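From: Rowena Magbanua
To: gripper-list
Subject: Re: [gripper-list] Which pads for the slippery stuff?

Hi Naveen, hi everybody,

Thank you for writing, and sorry it took me the better part of a week to sit down and answer properly. I kept starting a reply on my phone and then deciding it deserved a real keyboard.

On Sunday, July 26, 2020, Naveen Vishwakarma wrote:

> Hello all,
>
> I've been reading the list for a few months and finally have
> a question of my own. We have a hand-held gripper with the hard
> flat fingertips it came with, and it does fine on blocks and
> boxes. Anything smooth and round is another story. Jar lids are
> the worst. I can get hold of one by the rim if I come in dead
> level, but if I tip the tool even a little the lid spins out.
>
> I see people here mention both the Destora pads and the Lakatos
> ones. Has anyone run the two on the same objects? I'd also like to
> know whether it's worth moving up to a two-handed rig or if I
> should get good with one hand first. Our budget is small and
> I would rather buy once.
>
> Thanks in advance,
> Naveen

So, pads first. We have had both kinds here, though not for the same length of time. Our Lakatos pads go back to 2015 and they have been through a lot, including a winter in Kristine's garage, so please read everything I say about them with that in mind. The Destora set came in February. Mahsa Shirazi and I put both through the same objects: a round plastic lid, two mugs, a roll of tape, a bar of soap still in its wrapper, and a shallow wire basket that we like for the awkward edges. All told we logged 244 grasps. I know that isn't a lot by the standards of some people on this list (hello, Trinidad), but it was plenty for our wrists.

The lid is the piece I think you'll care about most. It's a glossy teal thing with little square tabs poking out from the edge and a raised ring on top, and depending on where you come in, you can land on a tab or on the smooth part between tabs, and those are two very different grasps.

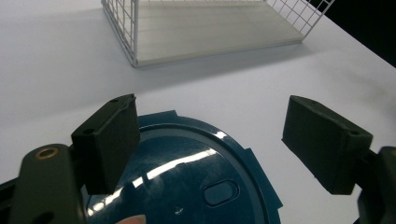 Hand-Held Gripper Group, Trusach Robotics Club
With the Destora pads we lost the lid 12 times, nearly always when one pad was sitting on a tab and the other was on smooth plastic. The lid turns, slowly at first, and then you're watching it go. The Lakatos pads did worse on the lid and better on the soap, for reasons Mahsa and I have argued over through two pots of coffee without settling a thing. She thinks the old pads have gone soft at the corners and wrap a bit. I think we were squeezing harder by then. If anyone has a fresh pair of Lakatos pads and would be willing to mail them to us for a couple of weeks, we'd be so grateful, and we'd pay postage both ways!

A few things that helped, whichever pads you end up with:

Wipe them down. We use a damp cloth after every 20 grasps and let them dry before going again. I resisted this for ages and then Mahsa made a chart, and that was the end of my resistance.

Look at where each pad is headed before you close. With a round lid you want the pads truly across from each other, on the widest part. If you're off to one side by even the width of a pencil, the lid squirts away from you. I found it easier to come in with the fingers open too wide and creep inward than to try for a perfect opening on the first go.

Watch your lights. Our tabletop is white and the lid is shiny, and a glare streak running across the lid makes the rim hard to judge in the camera view. Turning the lamp toward the wall was a big improvement. We also tried a sheet of dull gray paper on the table, but it slid around and drove me crazy.

Now for the two-handed rig. I went back and forth on what to tell you, Naveen, and then I called Kristine Quiambao, who has more hours on ours than the rest of us put together, and she told me to stop dithering and say this: learn one hand first, but don't wait too long.

A single gripper teaches you about pads and angles. The rig teaches you about your own shoulders. You have a handle in each fist with a bar running between them, so whatever your left hand does, your right hand hears about it. A round container that is a nuisance one-handed can be quite pleasant on the rig once you get the height right, and then you set your elbow down wrong and the whole bar tilts and you start over. Kristine likes to practice over the basket, so there's a target to line up with.
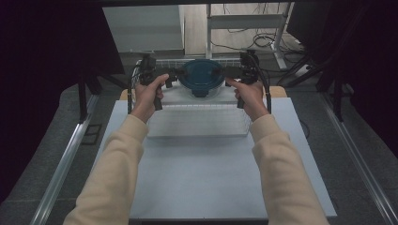
Round container on the two-handed rig, above the wire basket.

Mind your cables. Ours come off both ends, and early on I had one hooked over my wrist for a whole run and couldn't work out why the right side felt heavy. Kristine now gives hers some slack before she picks the rig up. She also says to wear sleeves that stay put, which I pass along without comment, being a person who owns mostly floppy cardigans.

As for cost, I can only tell you what we did. We bought the Destora pads, kept the old grippers, and ran everything through the Vamon controller we already had. The Vamon is fussy about start-up order (grippers first, camera after, or it loses the left side) but once it's up it stays up. We built the rig ourselves from bar stock and brackets, and I'm happy to send you the parts list. It needs cleaning up first, as half of it is in my handwriting and the other half is in Mahsa's, which is worse.

So if it were my money: Destora pads now, a month or two with one hand, then build the rig when you're itching for it. If soap is a large part of your life, write back and we'll talk about Lakatos.

Trinidad, didn't you have numbers on pad wear from your long runs? I remember a table but can't find it in the archive. I searched for "wear" and got three years of people discussing gloves.

Let us know how you get on, Naveen, and do tell us what your lids are like. I'd love to know if yours have tabs.

Warmly,
Rowena

P.S. Mahsa asks me to add that the tape roll never slipped once with either pair.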